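Workshop Tips: House Rules for Sharing a Bench With a Robot Arm

I get a lot of mail about my drill press page and a surprising amount about the robot arm page, so I've finally sat down and typed up the rules we go by. Some of these came out of the manual, some came from a safety course I took in Prarnthorpe years ago, and a couple came from me being careless before my coffee. Yours will differ, but steal whatever you like!

Start with the paperwork

Yes, I know. But write the rules down on one sheet and tape it where you stand, because a binder in a drawer does no good at all. Mine fits on one side of paper in big letters. Read the arm's manual for the stopping distance and the payload before you write a word, and put both at the top. If your arm shares a room with people who aren't trained on it (kids, in-laws, the guy who delivers the propane), you need a proper risk assessment too, even a homemade one.

Know where your stop button is

Put it where your hand lands without looking, and never on the far side of the arm. I press mine at the start of every session, just to see that it works, then reset and go. Takes 20 seconds. If the button ever feels mushy, the arm stays off until it's replaced.

Bolt it down, and check the bolts

An arm throws its weight around a lot more than you'd guess from watching it go slow. We have ours on a Filport base kit and I go over the mounting bolts with a torque wrench in February and again in the fall. I also put a stripe of paint marker across each bolt head and onto the plate. If the stripe doesn't line up anymore, something has moved.

Clear the table before you power up

This is the one I nag about most. Anything the arm isn't going to pick up comes off the table, and that means screwdrivers, phones, and your lunch. Coffee mugs are the worst offenders. Set out only what the job calls for and give it plenty of elbow room.

I'm a big believer in plastic cups for practice runs, too. They're cheap, they don't shatter, and when the grip is wrong you find out with a clatter and no broom. 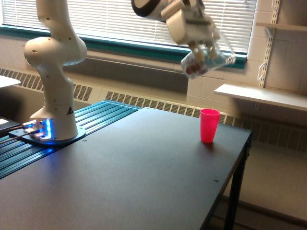
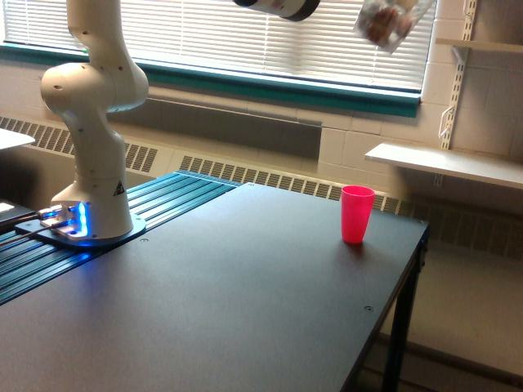 Same pink cup in both, toward the right side of the table.

Keep the cables off to one side

Run them out the back or the side, away from where the arm swings and away from your feet. Leave enough slack that nothing goes tight at full reach. I used to zip-tie everything down hard and wore through a jacket that way, so now I use the soft hook-and-loop straps from Dilta and leave them a little loose.

Go slow first

Every new routine gets run at the lowest speed, all the way through, with one hand by the stop. Then I bump it up a bit at a time. I don't care if it's the same routine as yesterday with one tiny change, it still gets the slow run. (I have a dent in a filing cabinet that explains my feelings on this.)

Nothing heavy, hot or sharp overhead

Treat whatever is in the fingers as something that could drop. Stay out from under it, and don't reach in to straighten an item while the arm is live. Stop the arm, fix it, step back, start again. For the first month I'd stick to light stuff with no lids, no liquids and no glass.

Keep a log

A spiral notebook is fine. I write down what ran, what changed and anything that sounded funny. My Bañez service sheet calls for fresh grease at 4,000 hours and I'd have no idea where I stood without that notebook. It's on page 47 now and the cover has come off, so I'm shopping for a better one if anybody has a favorite.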